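3/8/25 — Naltgate bench, glue trials again

Pulled the second set of lap joints this morning. Kittipong wanted them left the full 7 days, so they got the full 7 days. I still don't buy the Fetance data sheet. It claims full strength overnight at room temperature, and the February set was nowhere near it after two nights. Maybe our room isn't their room.

Numbers from the pull tester: best joint let go at 494 N, worst was so low I pulled the grips off and checked them for slip. No slip that I could find. Same batch, same clamp, same person mixing (me). A spread like that tells me more about the mixing than about the glue, and I'd be embarrassed to put an average on it.

Gwawr says the Aranda hardener is the problem and we should go back to the old one. Could be. She also said that about the sandpaper. I'd want to see the old hardener run side by side before anybody orders a case of it, and the only can left has no open date on the lid.
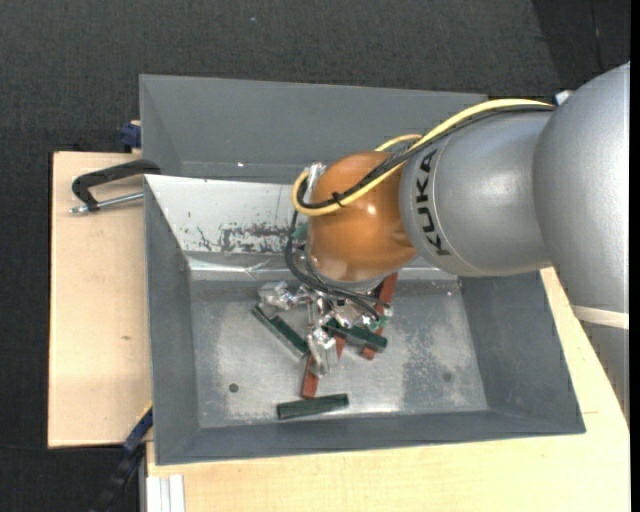
The other thing bothering me is surface prep. Half the coupons were wiped with solvent and left to flash off for 30 minutes, the other half went straight to glue when I got called away and lost track. I marked which was which in pencil and then the wipe took off some of the pencil. So the prep comparison is dead for this round. Scribe the numbers next time.

Kellinier are quoting 3000 cycles for the fatigue version of this joint. No load given, no temperature, no drawing of the coupon. I wrote back asking for all of it and got the brochure again — the same one, with the same graph and no units on the left axis.

To do:
Re-zero the load cell, check it against the dead weights
New mixing cups, the waxed ones are suspect
Weigh both parts on the small scale, no more going by the marks on the syringe
Ask Gwawr for her sheet from the old hardener, raw values please, not the chart

Next set gets glued once the cups are here. Kittipong mixes half of them.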